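Vaisselle émaillée Tremament au lave-vaisselle : vous y croyez ?

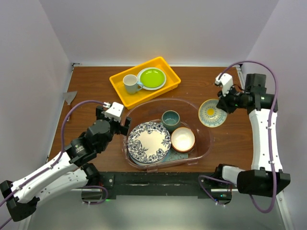 Un mug bleu-gris et une assiette verte sur leur plateau jaune orangé.

corbeau_44
Bonjour à tous. Le site de Tremament annonce « 500 cycles garantis sans perte de brillance » pour sa nouvelle gamme. Quelqu'un a un retour sérieux ? Je me méfie des chiffres ronds. À la maison la machine tourne tous les jours, et mes bols Hitow sont devenus mats avant la fin de la première année.

Mirabelle
J'ai six assiettes depuis septembre, rien à signaler. Programme éco, pastilles du supermarché.

corbeau_44
Septembre, ça fait combien de lavages ? Tu laves à quelle température ?

Mirabelle
Je ne tiens pas de registre :) 50 degrés. Elles brillent, c'est tout ce que je leur demande.

vieuxgrès
500 cycles, mais dans quelles conditions ? Si c'est avec de l'eau adoucie et une dose de lessive réduite, ça ne vaut rien chez moi, où le calcaire bouche la bouilloire en un mois. J'ai demandé le protocole au service client. On m'a renvoyé la brochure en PDF, celle que j'avais déjà lue.

Tayla Tamihana
Pas d'accord avec le procès d'intention. Un émail bien cuit tient très longtemps. Le problème vient presque toujours du décor posé par-dessus, surtout les ors et les décalcomanies. Regarde si la couleur est sous la couverte ou dessus, tu passes l'ongle et tu sens le relief.

vieuxgrès
L'ongle, en magasin, sous le nez du vendeur. Et ça ne dit toujours pas d'où sortent leurs 500.

Tayla Tamihana
Non, je te l'accorde. Chez Costigan, le chiffre donné est 264 et ils précisent la dureté de l'eau. C'est moins vendeur, je leur fais plus confiance.

pim_pim
80 euros le lot de quatre, pour ce prix je lave à la main.

Mirabelle
Tu laves à la main, toi ?

pim_pim
Mon fils, en théorie.

corbeau_44
Bon. Je prends deux assiettes et je compte les cycles au crayon sur la porte du placard. Si ça ternit avant l'été, je reviens le dire ici avec le ticket de caisse.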